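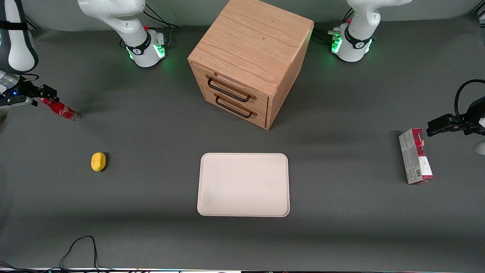 Filed under: Grippers & End Effectors | How-to
June, by the bench editor

Swapping fingers on a two-arm setup is easy. Knowing whether the new ones are any better is the hard bit, so this is the routine I use for comparing two sets without losing a whole day to it. I've been doing it with the Gulon fingers and the Nekuvero ones, same arms, same controller settings. Pick test objects that fail in different ways. A Coke bottle on its side wants to roll, and the neck is a much nicer target than the body, so start there with the right gripper. Tall thin box standing up for the left one, because it tips if you come in even slightly off. Then something small and soft, a drawer with a bar handle, and a flat tray to put things on.

What you need

Two sets of fingers. Hex keys. Masking tape. A spreadsheet, or paper, paper is fine. Kitchen scales if you want to log weights.

Before you start

Home both arms. Check the status lights on both bases before you touch anything else, green on both or stop and sort it out.

Tape small corner marks for each object. Do this even if you think you'll remember. You won't. Then take the tape off the top of anything the fingers will touch, I lost a morning to a bit of tape stuck on a pad.

Cables. Look where they hang at full reach, not just at rest. If a loop drags on the table at any point in the move, re-dress it now.

Step 1. Set the zero

Close the fingers on nothing, set zero. Open fully, note the number. Do it again after every swap, the Nekuvero set sits a touch wider and the controller doesnt know that.

Step 2. Bottle, right arm

Approach from above the neck, slow for the last bit. Close, lift, hold, put down on the tape marks. Start on a force setting of 300 (raw units in the Akyol controller) and go up from there. Mine first held at 341 with the Gulon fingers. With the Nekuvero ones I had to go to 407 before it stopped twisting. Write down the first value that holds, then use that one for every repeat.

Step 3. Box, left arm

Come in level. If the box leans before the fingers are closed your approach is off centre, and thats not the fingers' fault so don't score it. Fix it and go again. Watch for dents in the card. A dent counts as a fail in my sheet even when the lift works.

Step 4. Drawer

Top handle first. Hook or pinch, choose one and stick to it for both sets. I pinch. Pull slowly. If the whole cabinet slides, hold it with the other arm or put a bit of non-slip mat under it. Close the drawer fully before the next go or your numbers mean nothing.

Step 5. Sponge to tray

Lowest force you have. Place it inside the rim without touching the rim. Thick fingertips struggle here.

Step 6. Swap and repeat

Same order, same tape marks. Don't re-tune the path between sets, only the force and the zero.

Scoring

Pass, fail, or "pass but ugly". I've got 877 lines in the sheet now and the ugly column is the one I look at most.

Gulon ahead on the bottle and the box so far. Nekuvero better on the handle, by a lot. Sponge is a draw. Mestari pads arrive next and they'll go thru the same steps, will add the numbers under this when they're in.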